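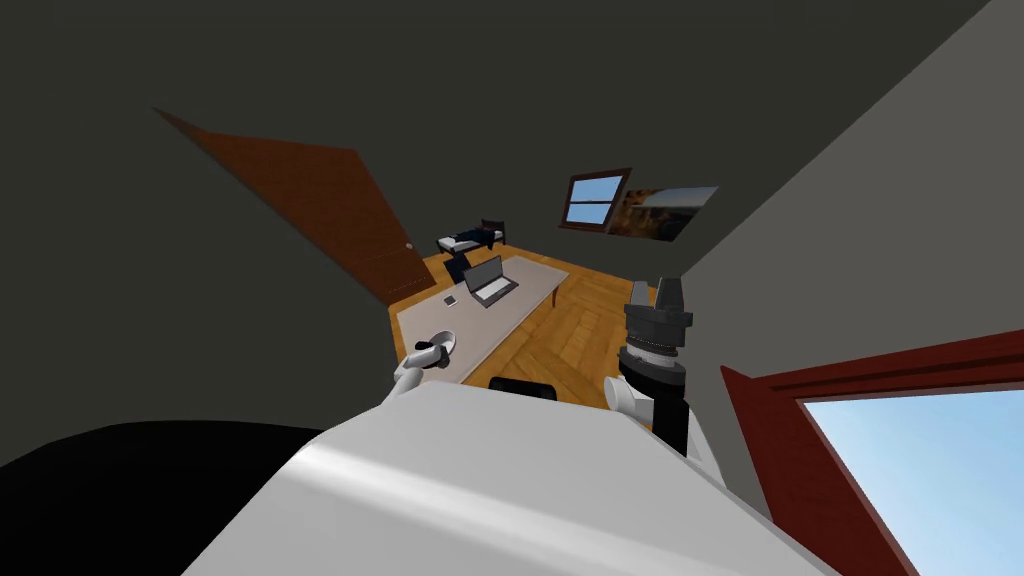
Robot Manipulation Laboratory
Handout 8: Comparing parallel grippers in simulation
Course lead: Femi Oyelaran

1. Purpose

This session compares two gripper models on the same simulated two-armed robot. The arm, controller and camera settings stay fixed. Only the gripper description file changes between runs. By the end you should be able to say which differences in the results come from finger shape, which come from the closing force limit, and which come from the contact settings of the simulator and would tell you little about hardware.

Read section 3 of Handout 7 before you start. The terms "approach axis", "pre-grasp" and "closing line" are used here without being defined again.

2. The two models

Edet: parallel jaw, flat rigid pads, short stroke. The pads stay parallel over the whole stroke.

Sallent: parallel jaw, longer stroke, pads with a thin compliant layer. The compliance is modelled as a spring and damper at each contact point. It does not deform the visible mesh, so a pad may appear to sink slightly into an object. Treat this as normal unless the depth reported in the log exceeds 2 mm.

Both models mount on the same wrist flange. The tool centre point differs, and the controller must be told. The commonest fault in last year's reports was an Edet tool offset left in place while the Sallent was fitted. The arm then stops short of the rim and the log records a missed grasp that has nothing to do with the gripper.

3. Scene and viewpoint

All runs use the Kullolby room. The target is the white bowl on the table. The laptop on the same table is an obstacle and must not be moved.

The main view is taken from above the robot body, looking forward along the table. Note three consequences.

The left arm is strongly foreshortened in this view when it reaches over the near end of the table. Distance along the approach axis is hard to judge by eye. Use the logged pose.

When the left gripper is at the bowl it covers the near left side of the rim. Contact on that side cannot be confirmed from the main view. Switch to the wrist view, or read the contact flags.

The right arm, raised beside the body with its fingers upward, takes up a large part of the view but shows the fingers and the gap between them clearly. Use it to check that the right model has loaded before you begin.

4. Procedure

4.1 Load the room and select the gripper file. The same file applies to both arms.

4.2 Set the tool offset in the Coltix controller panel. Write the value in your log sheet.

4.3 Park the right arm upright. It takes no part in the trial.

4.4 Move the left arm to the pre-grasp pose with the jaws open. The closing line should cross the rim at a right angle, one finger inside the bowl and one outside.

4.5 Descend, close at the default force limit, wait for the velocity to settle, then lift.

4.6 Record the result as held, slipped, tipped or missed. "Tipped" means the bowl rotated about its base during closing, whether or not it was lifted afterwards.

4.7 Reset the room fully. A partial reset keeps the contact cache, and the next run is then not independent.

Carry out 31 runs per gripper. The start pose of the bowl is drawn from the supplied seed list. Use the same list, in the same order, for both.

5. Reading the results

Do not pool "slipped" and "missed". A missed grasp is an error of position, a slipped grasp one of force or friction. A gripper with a longer stroke tolerates more position error and may still hold less well.

A tilted bowl in the main view is not proof of tipping. The wide lens stretches objects towards the edges, and straight edges in the room, such as those of the door and windows, come out steeply slanted. Compare the logged orientation with its value at reset before you record anything.

Rim grasps on a thin edge depend heavily on the contact solver. With 8 solver steps the flat pads tend to chatter and the bowl creeps out of the grasp. With 13 the creep is much smaller. Repeat your first five seeds at both settings and report both sets of figures. If the ranking of the two grippers changes, say so and leave the ranking open.

6. Report

Two pages at most, excluding log sheets. Include the tool offsets used, the solver setting, a table of results by category, and one paragraph on which finding you would test first on a real arm. Screenshots are accepted only with the matching log line beside them.

Hardware trials with the better supported model follow in September. Groups without a complete log sheet will be given the Edet by default.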